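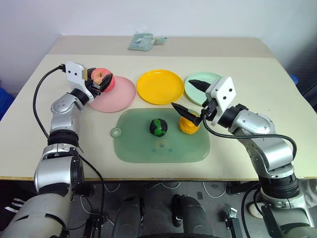
Visit to the student robot workshop at Mwaipopo

Our evening club for hobby electronics has been asking for a long time to see how the students at the Mwaipopo technical college build and train their robots. In August we finally received an invitation. Twenty members had said they would come, and in the end we were 27, so the college divided us into two groups. I was in the second one, and I write here what I saw and what I was told, for the members who had to stay at home.

The trip itself was easy. We took the regional bus to the stop called Kurkura and walked up the hill. The college is in an old spinning mill. Parts of the stairs are still made for carrying heavy bales, very wide and with low steps, which my knees appreciated. A student received us at the door with name stickers and a paper plan of the building. The plan was out of date, and the room marked as the robot workshop is now a bicycle storage. We found the right room by following the smell of coffee.

The project

The student project is called Skuda. It belongs to a one-year class which the students may choose after they have passed the basic courses in mechanics and programming. Each year the class gets the same general task, to make a robot with two arms do small jobs from a kitchen, and each year the students decide themselves which jobs. Last year it was folding towels. This year it is sorting fruit onto plates by type, and the students told us that they voted for it because the towels had made everybody tired.

The jobs sound small, and one of our members said quite loudly that his grandson can do this at the age of two. The student who was guiding us took it well. She answered that his grandson has had two years of practice every day, and the robot had at that time only 10 weeks.

I had expected that somebody writes a long program with all the positions of the arms. The class does it in a different way. A student moves the two arms by remote control and does the job with them, and everything is recorded, both the movements and the view from the camera at the head. After many such recordings, a learning program tries to copy what the person did. The class had 986 recordings on the day of our visit. A sheet of paper on the door shows the number, and somebody corrects it with a pencil each afternoon.

What we saw at the table

The group was placed behind a line of tape on the floor. The students use plates in different colors, pink, yellow and green, and the robot picks up a fruit from the cutting board or from the table and brings it to a plate. The apple is the favorite of the students, as it is easy to hold. The small green and black ball, which the students call the melon, is the difficult one. It rolls. A gripper with two fingers must come from the correct side, or it pushes the ball away.

We saw first a round with a student at the controls. He worked slowly, much slower than a person would do with his own hands, and he did not speak. Our guide explained that the recordings must be calm. If the operator is in a hurry and makes corrections all the time, then the robot learns also the corrections. She said that the class throws away every recording in which the operator has sneezed, and I am still not certain if this was a joke.

After that the robot did the job alone. The apple went well. With the orange fruit the right gripper closed a little too early and touched it only with the end of one finger, then it opened, waited, and tried again from the same place. The second try was good. With the melon it failed in three rounds, and in the fourth it succeeded, and our group clapped so much that the first group came back from the cafeteria to see what had happened.

I would like to mention the waiting. Between two movements the arms sometimes stand still for a few seconds, and you begin to think that something is broken. The students are used to it. They talked with each other and drank water and only looked up when it moved again.

Questions from our group

Several members wanted to know about the costs. The arms were bought by the college and are shared with two other classes, so the students have no exact price for their part. The plates, the board and the fruit were paid from the class budget. The grippers are the cheapest part and also the part that is repaired most often. The pads on the fingers wear down, and the class keeps a box with new ones.

A member who worked many years with packing machines asked why the robot does not simply have a suction cup. The answer was that the class tried one in spring. It held the apple, but it was poor with the orange, where the skin is not smooth and air comes in. He nodded and said it was the same in his factory. The two of them then talked so long about pads and rubber that we had to be reminded of the time.

I asked myself what happens if the plates are in another order. The student said that this is exactly their work for the next weeks. At present the robot manages well when the plates are in the usual order, and badly when they are changed. They will make new recordings with the plates mixed, and also with the lamp in the ceiling turned off, as the robot has trouble in the evening light.

The competition

At the end of the term the class takes part in a competition between colleges, which has the name Clorunow. Each team brings its own robot and gets 5 minutes at the table. The judges choose the objects from a list, and the team learns only on the morning which ones. A team may start again if an object falls on the floor, but the clock does not stop. The students showed us their practice list on the whiteboard, where the melon was underlined twice.

They were quite open about their chances. Last year with the towels they came second to last, and the main reason was a cable that had been pulled out during the transport. This year one person is responsible only for the cables.

Practical notes for members

The workshop has room for up to 10 visitors at one time if everybody wants to see the table. We were more than this, and the people at the back had to look between shoulders. For a next visit I would suggest three small groups. The room is warm, and there are only a few chairs, so please tell the college before if you need to sit.

You may take photos, but without flash. Please do not lean over the tape, also when the arms are not moving. One of us did it to look at a plate and was asked in a friendly way to step back.

The cafeteria closes at four o'clock. The second group came there at five minutes after four and got the last of the coffee from a very kind lady who had already put on her coat.

The students have offered to visit our club in return and to bring one gripper without the arm, so that we can open it and see the inside. I have said yes in the name of all. If you would like to help with the room and with the cake, please write your name on the list beside the soldering bench.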